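Personal Investing for Beginners -- Handout 5: Reading a Fund's Fees

Filed under: Class Notes, Saving & Investing

Hi again everybody! Last time we got through what an index fund holds, and I promised we'd get to what it costs you.
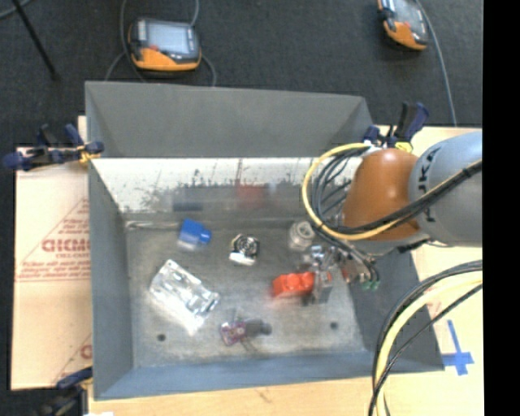

So, fees. The number you want first is the expense ratio. It's a yearly percentage, and it comes out of the fund's assets a little at a time, so you never get a bill (I went years without noticing mine). Look for it in the fee table near the front of the prospectus.

Let's work one. Say you put $10,000 in a fund and leave it alone for 27 years, earning 7 percent a year before costs. With no fees you'd end up with around $62,000. Now take one percentage point off every year, so you're growing at 6 percent, and you land a bit over $48,000. Same market, same patience! Run it yourself before next class, and then try it with half a point.

Other things to look for:

Sales loads. A front-end load of 5 percent means only $950 of your first $1,000 gets invested.

Trading costs. These are NOT in the expense ratio. Turnover gives you a hint -- high turnover usually means more buying and selling inside the fund.

Account fees. Your broker charges these, so check the broker's own fee schedule.

Geert Bakker asked whether a pricey fund can still be worth it. Sure, it can, but it has to beat the cheap one by more than the gap in fees, year after year, and I wouldn't bet my own retirement on picking that one ahead of time.

Homework: bring the fee table for one fund you own or are curious about. Yaowalak Onsri has the spreadsheet if you missed it.

Last updated: 19 November 2022

More class notes
Handout 4: What's Inside an Index Fund
Handout 3: Bonds Without the Headache
Handout 2: Picking a Broker
Compound Growth Worksheet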